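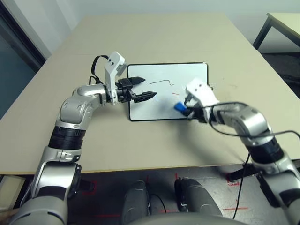
*Whiteboard laid flat on a table, with marker lines on the surface.*

Cleaning and Restoring a Small Dry-Erase Board

Revised 6/15/19

These steps apply to melamine and painted steel boards used daily. Porcelain boards tolerate stronger cleaners and are covered on a separate page.

## Materials

- Two microfiber cloths, one kept dry
- Isopropyl alcohol, 70% or higher
- Mild dish soap and water
- A black dry-erase marker with fresh ink
- Felt eraser

## Procedure

1. Lay the board flat. Cleaner applied to a hanging board runs into the bottom of the frame and lifts the backing.
2. Wipe the whole surface with the felt eraser, working in one direction. Brush the eraser off outdoors afterward.
3. Dampen a cloth with alcohol and wipe from top to bottom in overlapping passes. Refold to a clean section after each pass.
4. For ink that stays put, trace over it with the fresh marker, wait five seconds, and wipe. The solvent in the new ink loosens the old. Repeat up to three times.
5. Wash with soap and water, rinse with a damp cloth, and dry at once. Soap film causes the next marks to bead.

## Ghosting

Faint color left after step 4 has usually entered the surface. Blue and red inks ghost more than black on worn melamine. Do not use scouring pads, melamine foam, or baking soda paste. All three are abrasive, and a scratched surface holds ink permanently.

To test for wear, draw a short line in a corner, leave it for 18 hours, and wipe it dry. If a trace remains, the coating is worn and the board should be resurfaced or replaced.

If resurfacing, sand with 400 grit paper, remove the dust, and apply two thin coats of dry-erase paint. Follow the cure time on the can before writing.

## Notes

Bernadette Ní Mhurchú reports that the boards at Annan, last coated in August, still wipe clean with felt alone. Those boards get the alcohol wipe once a week.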